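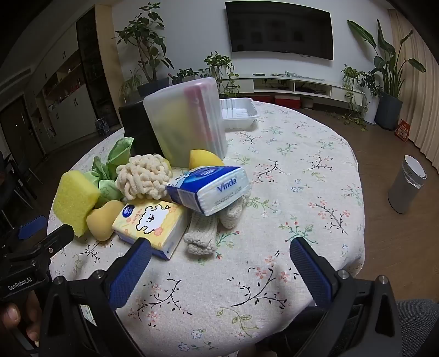
집게가 멈추지 않던 날

플레브스테드의 가정용 로봇 작업실에서 일하는 차투리카 술타나는 지난 4월의 고장을 설명할 때 먼저 왼손 검지를 편다. 손톱 밑에 옅은 자국이 남아 있다. 뼈에는 이상이 없었고 병원에서도 이틀 뒤에 붕대를 풀어도 된다고 했다. 그래도 그 일로 작업실은 18일 동안 문을 닫았고, 집게를 다루는 순서가 거의 다 바뀌었다.

술타나의 팀은 사람이 손에 쥐고 쓰는 집게로 집안일 동작을 기록한다. 수세미를 집어 옮기고, 휴지 봉지를 세우고, 천을 펼치는 일이다. 기록된 동작은 나중에 로봇 팔을 가르치는 데 쓰인다. 팀이 쓰는 집게에는 두 종류가 있다. 하나는 손의 힘으로만 여닫는 것이고, 다른 하나는 모터가 쥐는 힘을 보태 주는 것이다. 사고는 두 번째 종류, 팀 안에서 '드룰리스'라고 부르는 시제품에서 났다.

"사람들은 로봇 사고라고 하면 큰 팔이 휘둘러지는 걸 떠올려요. 우리 건 한 손으로 드는 물건이에요. 그래서 다들 조심을 덜 했어요. 저도 그랬고요."

그날 하던 작업은 부드러운 물건을 집는 것이었다. 술타나에 따르면 단단한 상자보다 스펀지나 뜨개 수세미가 훨씬 까다롭다. 눌리는 만큼 모양이 바뀌어서, 집게가 물건을 잡았는지 아직 허공에 있는지를 센서가 헷갈린다. 천은 더 심하다. 얇은 부분이 집게 끝에 걸리면 기계는 아무것도 잡지 않았다고 판단하고 더 조인다.

"오전 내내 잘 됐어요. 점심 먹고 와서 뜨개 수세미를 집는데 실 한 올이 패드랑 손가락 사이에 끼었어요. 빼려고 왼손을 넣었죠. 그때 오른손은 손잡이에서 힘을 뺀 상태였어요. 손잡이를 놓으면 열려야 하거든요. 그런데 닫혔어요."

집게는 술타나의 검지를 문 채로 8초 동안 힘을 유지했다. 옆에 있던 동료 탄비르 우딘이 배터리 연결선을 뽑고서야 풀렸다. 당시 시제품에는 비상 정지 단추가 따로 없었다. 전원 단추는 있었지만 손잡이 아래쪽에 있어서, 집게를 쥔 손으로는 누를 수 없는 자리였다.

"8초가 길었느냐고 물으시면, 네, 길었어요. 아픈 것보다 어디를 눌러야 할지 몰라서 당황했어요. 제가 조립한 물건인데도요."

원인을 찾는 일은 우딘이 맡았다. 그는 이 작업실에 오기 전에 포장 설비를 고치는 일을 했다. 처음에는 모두 소프트웨어를 의심했다고 한다. 바로 전 주에 제어 프로그램을 새로 올렸기 때문이다. 우딘은 이전 판으로 되돌려 같은 동작을 되풀이했고, 오류는 그대로 나왔다. 자주는 아니었다. 2000번을 여닫는 동안 세 번이었다.

"세 번이면 적어 보이죠. 그런데 우리는 하루에도 그만큼 여닫는 날이 있어요. 그러면 매일 몇 번씩 거꾸로 움직일 수 있었다는 얘기예요. 대부분은 집게 사이에 손이 없었으니까 모르고 지나간 거고요."

기록을 뒤져 보니 그 말이 맞았다. 사고 전 몇 주 사이의 작업 기록에 손잡이 위치와 집게 위치가 맞지 않는 구간이 여러 군데 있었다. 점검표에는 '데이터 튐'이라고 적혀 있었고, 담당자는 그 구간을 잘라내고 나머지를 저장했다. 담당자는 우딘 자신이었다.

"제가 잘랐어요. 잡음이라고 생각했습니다. 센서 값은 원래 가끔 튀니까요. 왜 튀는지를 한 번이라도 열어 봤으면 4월 전에 알았을 겁니다."

문제는 손잡이 축에 달린 각도 센서의 접점에 있었다. 케이블이 손잡이 안쪽에서 급하게 꺾여 있었고, 여닫을 때마다 조금씩 휘면서 한 가닥이 피복 안에서 끊어졌다. 끊어진 가닥은 평소에는 맞닿아 있다가 특정 각도에서만 떨어졌다. 신호가 끊기면 제어기는 마지막 값을 써야 했는데, 설정이 잘못되어 0을 읽었다. 그리고 이 기계에서 0은 완전히 닫힘을 뜻했다.

우딘은 이 대목을 설명하면서 종이에 선을 두 개 그렸다. 하나는 손잡이 각도, 다른 하나는 집게 간격이다. 두 선이 나란히 가다가 한 곳에서 아래쪽 선만 바닥까지 떨어진다.

"선이 끊어진 건 부품 문제고, 0을 닫힘으로 둔 건 우리 문제예요. 부품은 언젠가 끊어집니다. 끊어졌을 때 어느 쪽으로 가느냐를 정해 두지 않은 거죠."

케이블은 브룬두니아라는 부품상에서 들여온 것이다. 팀은 불량품인지 확인해 달라고 했고, 부품상은 굽힘 반경이 설명서의 기준보다 작았다고 답했다. 우딘이 재 보니 그 말대로였다. 손잡이를 얇게 만들려고 설계를 고치면서 케이블이 지나가는 길도 좁아졌는데, 도면에는 케이블이 그려져 있지 않았다.

그 뒤로 바뀐 것을 묻자 술타나는 집게를 하나 들고 와서 손잡이를 보여 주었다. 신호가 끊기면 모터로 가는 전기가 끊기고, 안에 든 스프링이 집게를 연다. 엄지가 닿는 곳에는 붉은 정지 단추가 생겼다. 쥐는 힘의 상한도 낮추었다. 손가락이 끼어도 다른 손으로 벌릴 수 있는 정도라고 한다. 대신 물이 찬 통이나 무거운 병은 이 집게로 들 수 없게 됐다.

"그건 포기했어요. 식탁 위에서 하는 일은 대부분 가벼운 물건이에요. 무거운 걸 꼭 해야 하면 다른 장비로, 다른 날에 합니다."

절차도 달라졌다. 모터가 달린 집게에 무언가 끼면 먼저 연결선을 뽑고, 집게가 열린 것을 눈으로 본 뒤에 손을 댄다. 실밥은 손으로 빼지 않고 나무 꼬치로 밀어낸다. 처음 오는 사람은 손의 힘으로 여닫는 집게로만 작업한다. 두 사람이 한 조로 일하고, 쥐지 않은 사람은 연결선이 손에 닿는 쪽에 선다. 혼자 하는 작업은 당분간 모터 없는 집게로만 하기로 했다.

우딘은 여기에 한 가지를 더 붙였다. 기록을 잘라낼 때는 이유를 쓰고, 같은 이유가 하루에 두 번 나오면 그날 작업을 멈춘다. 이 규칙 때문에 여름에 작업이 두 차례 멈췄다. 한 번은 패드가 닳아 미끄러진 것이었고, 다른 한 번은 나사가 풀린 것이었다. 둘 다 한 시간 안에 고쳤다.

불만이 없지는 않다. 술타나는 작업 속도가 줄었고, 일정을 맞추려고 저녁까지 남는 날이 늘었다고 했다. 연결선을 뽑았다가 다시 꽂으면 영점을 새로 맞춰야 해서, 실밥 하나에 몇 분이 간다. 뜨개 제품을 목록에서 빼자는 말도 나왔다. 술타나는 반대했다.

"집에 가면 그런 물건이 있잖아요. 단단하고 네모난 것만 집으면 우리야 편하죠. 그런데 그렇게 배운 로봇이 부엌에서 행주를 만나면 그때 또 같은 일이 나요. 그 집 사람 손가락이 거기 있을 수도 있고요."

팀은 사고 보고서를 외부에도 공개했다. 문서 번호는 2102다. 장비를 같이 쓰는 탈룩더 연구실에 먼저 보냈고, 그쪽에서도 집게를 분해해 보니 같은 자리의 케이블 피복이 하얗게 변해 있었다고 한다. 아직 끊어지지는 않은 상태였다. 연구실은 그 집게를 쓰지 않고 보관하고 있다가 새 손잡이로 바꿨다.

보고서에 본인 이름을 그대로 넣은 까닭을 묻자 우딘은 잠시 생각했다.

"이름을 빼면 '작업자가 데이터를 삭제했다'가 돼요. 그러면 읽는 사람은 부주의한 누군가를 떠올리고 자기는 아니라고 생각할 거예요. 저는 그 일을 몇 년 한 사람이고, 그날도 평소처럼 했어요. 그걸 알고 읽는 게 낫다고 봤습니다."

아직 풀리지 않은 것도 있다. 새 손잡이는 신호가 완전히 끊기면 열리지만, 신호가 조금 틀린 값으로 들어오는 경우는 잡아내지 못한다. 각도 센서를 하나 더 달아 두 값을 비교하면 되는데, 그러면 손잡이가 다시 두꺼워진다. 손이 작은 사람은 지금 크기도 오래 쥐기 힘들다고 한다. 우딘은 센서를 손잡이 바깥으로 빼는 방법을 시험하고 있다. 옷소매에 걸리는 문제가 있어 덮개를 세 번째로 고치는 중이다.

술타나는 요즘도 모터 집게를 쓴다. 다시 쥐기까지 얼마나 걸렸느냐는 질문에는 대략 한 달이라고 했다. 처음 며칠은 전원을 켜지 않은 채로 쥐고 있기만 했고, 그다음에는 스펀지만 집었다. 뜨개 수세미는 가장 나중이었다.

"지금은 괜찮아요. 다만 집게가 닫히는 소리가 평소보다 조금 길면 일단 놓아요. 확인해 보면 아무것도 아닐 때가 많은데, 그래도 놓고 봅니다."

인터뷰가 끝난 뒤 두 사람은 다음 작업에 쓸 케이블을 확인하러 갔다. 케이블에는 교체할 날짜를 적은 종이테이프가 감겨 있었다. 우딘은 그중 하나를 풀어 굽은 자리를 손톱으로 눌러 보더니, 날짜가 남았는데도 따로 빼 두었다.

2022년 12월 11일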